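Re: [webmasters] Takedown notices from Starkatent
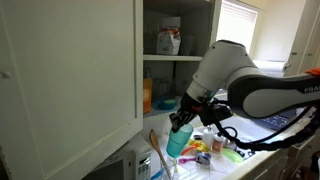
Open cabinet and a teal cup.

On September 4, 2024, a list member wrote:

> We host a small recipe and housewares forum on Otby. This morning the
> host forwarded 78 takedown notices in one batch, all sent by Starkatent
> on behalf of a photo agency. Most of the links are to threads with no
> pictures in them at all. The host says we have 6 days to remove
> everything or the account is suspended. Has anyone dealt with them? Do
> I have to answer each notice separately?

We had the same thing in March, with a smaller batch. Ours was 28 notices, and two of them were valid. Members had copied product photos from a catalog and we took those down the same day.

For the rest I sent one counter-notice with a list of the links attached. Otby accepted it in that form, but check with them first. Devirow wanted a separate form for every link when we were still hosted there, and it took most of a weekend.

Each notice should name the work that was supposedly copied. Many of ours only gave a search term, which matched the word "Fankhauser" anywhere on a page – including in signatures. I pointed that out in the first paragraph and the host dropped those without further questions.

Ask the host in writing to hold the suspension while they review your reply. Ours agreed to that, though it took a second email. Keep copies of the threads before you change anything, with the dates showing.

A counter-notice does put your name and address in front of the other side. If you'd prefer not to do that, talk to a lawyer before you send it. We never heard back from Starkatent itself.

I can post the text of our letter to the list tonight if it would help.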